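Home Datasets Docs Blog Contact

We use cookies to keep you signed in and to count visits. Accept | Settings

# Flirnus Knitting Pattern Corpus

Tags: textiles, text, knitting, English

Flirnus is a set of 1000 hand-knitting patterns in plain text, with every abbreviation expanded and every row checked for stitch count. It was put together for people who write pattern tools: chart makers, size converters, row counters and the like. The current release is 1.2, dated Jun 6, 2020.

## What is in it

Each pattern is one UTF-8 file in the `patterns` folder. The file name is the pattern number and nothing else. A second file with the same number in `meta` holds the garment type, yarn weight, needle size, gauge and finished measurements.

- Sweaters and cardigans: 500
- Hats, mittens and socks: 300
- Scarves, shawls and everything else: the rest

Patterns came from two places. Most are from the Fernorance leaflets, which the publisher released for free reuse when it closed. The others were typed up from the Abernathy notebooks, a handwritten collection with a lot of crossed-out rows. Where a row was crossed out and rewritten, the rewritten version is used and the old one is kept in a comment line starting with `#`.

## Row format

One row per line. The row number comes first, then a colon, then the instructions, then the stitch count in square brackets.

 12: k2, p2, c4f, p2, k2 [12]

Repeats are written with parentheses and a multiplier. Nested repeats are allowed but only two levels deep. Cables are always written as the full name of the cross (`c4f`, `c6b`), and the `cables` field in the metadata file lists each one used, with the number of stitches held and whether they are held in front or in back.

Ribbing is given its own section in each file, marked `[rib]`. Cuffs, hems and neckbands are kept apart, so a tool can lengthen a sleeve without touching the cuff.

Finished measurements are taken with the garment flat, unstretched, after blocking. Sleeve length runs from the underarm to the end of the cuff with the cuff unfolded.

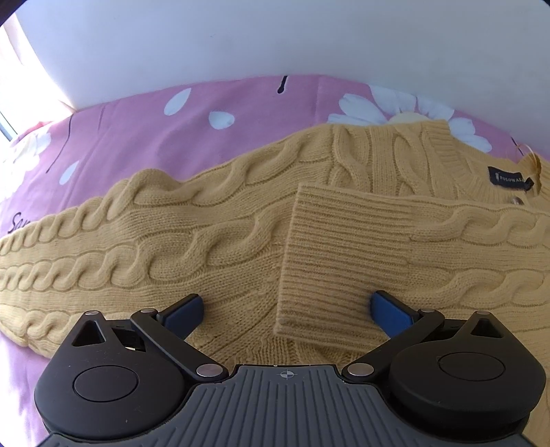
## Known problems

- About 80 of the Abernathy patterns have no gauge. The field is left empty. Please don't fill it in from the needle size.
- Patterns with short rows fail the stitch count check in release 1.1. Fixed in 1.2.
- Yarn weights use the older names in the Fernorance files – "double knitting", "fingering" – and have not been mapped to numbers.
- Some lace patterns change stitch count from row to row on purpose. These carry `varcount: yes`.
- Sizes are for adults only, apart from a few hats.

## Checking a file

The script `check.py` reads a pattern and prints any row where the count in brackets doesn't match the instructions. It needs Python 3 and no extra packages.

 python check.py patterns/0412.txt

No output means the file passed. The Westley branch has a faster version, but it doesn't handle nested repeats yet.

## Corrections

Send corrections as a patch with one pattern per patch. Give the row number and say which source page you checked it against. Typing errors can be fixed without a source page.

## License and contact

Pattern text is free to reuse with credit. The scripts are under the MIT license. Maintained by Tomos Gwynne.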